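I rebuilt the carburetor on the Kaster over the winter and finished the job in April 2025. These are my notes, mostly so I can find the settings again when the bike is apart the next time.

## Starting point

The bike is a single, air cooled, with a slide carburetor and a manual choke on the left side. It had been parked in a dry shed with fuel in the float bowl. It would start on full choke, run for a minute, and die as soon as the choke was pushed in. Opening the throttle from idle made it cough and stall. Above half throttle it pulled well, so the main jet was not my first suspect.

Those symptoms point to the pilot circuit. The pilot jet has the smallest hole in the carburetor, and old fuel leaves varnish there before it shows up anywhere else.

## Removal

The tank comes off with one bolt at the rear. The fuel tap on this model leaks a little when closed, so I drained the tank first. The airbox is the difficult part. It has to move back before the carburetor will clear the intake stub, and the rear fender bolts stop it from moving. I took out the two upper fender bolts, loosened the lower pair, and that gave enough room.

The clamp screws were badly worn. An impact driver moved one of them. The other I had to slot with a thin cutting wheel, and I replaced both with hex heads.

Unscrew the top cap before pulling the carburetor out. With the cap off, the slide and needle can stay on the throttle cable and be tied up to the frame in a clean bag. Doing it in the other order puts a sharp bend in the cable.

## Cleaning

The float bowl had a thin brown film and some grit in the bottom. The float valve had a visible ring worn into the tip. The pilot jet was blocked completely - no light through it at all. I soaked the brass parts overnight in carburetor cleaner and ran a single strand of copper wire through the pilot jet. Steel wire will enlarge the hole, and then the jet is scrap.

The mixture screw was set at 2 turns out when I got to it. Count the turns inward until the screw seats lightly, write the number down, and only then remove it. There is a spring, a flat washer and a small O-ring behind it. The O-ring usually stays in the hole. Mine came out in pieces with a bent pick.

I blew out every passage with compressed air, in both directions. The passage from the pilot jet to the small hole just past the slide took three attempts before air came through freely.

## Parts

I ordered a gasket set, a float valve and a pilot jet from Findaten. The gasket set was correct. The float valve was the right length, but the clip was too wide for the tab on the float, so I reused the old clip. The set had no O-ring for the mixture screw, and I bought one at the local hydraulics shop for less than the price of a stamp.

I also looked at the Leitner kit, which includes a new needle and needle jet. I did not buy it. The old needle has no wear that I can see or feel, and a needle with an unknown taper would mean starting the tuning from zero. Florian Zaugg, who has the same engine in a different frame, fitted that kit and ended up going back to his original needle after a month.

## Float height

The manual gives the float height with the carburetor on its side and the float tab just touching the valve pin. The pin has a small spring in it. If the carburetor is upside down, the weight of the float compresses the spring and the reading is wrong. I bent the tab twice before I was happy with it, then checked the real fuel level with a clear hose on the drain.

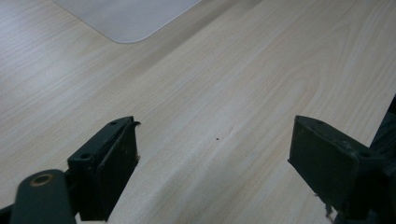
*Page last changed: April 2025*

## Tuning

First start took 5 kicks, which is reasonable with an empty bowl. I let the engine warm up on a short ride and then set the idle speed high with the stop screw. The mixture screw was turned in until the engine began to stumble, then out until the speed stopped rising. I brought the idle back down and repeated the whole thing once. Final setting is a little over the original one, so I left it there.

The needle clip stays in the middle groove. I tried one groove richer and the bike felt heavy at a steady quarter throttle, with a dark plug to match.

## Result so far

The choke can go in after 30 seconds. Pulling away from a stop is clean. There is still a slight hesitation if the throttle is snapped open at very low speed, but a slide carburetor without an accelerator pump will always do some of that.

The odometer read 1,697 when the bike went back together. I have no idea how many times it has been around.

## Still open

- The fuel tap still leaks. A rebuild kit is listed for the Skirnenus tap, which looks the same from the outside, but the hole spacing on the plate needs to be measured first.
- The rubber intake stub has surface cracks. They do not go through, and spraying it with soapy water at idle made no difference to the engine speed. I will replace it anyway before September.
- The throttle cable has more free play than I like at full left lock. The adjuster at the grip is already at its end, so the rest has to come from the one on the top cap.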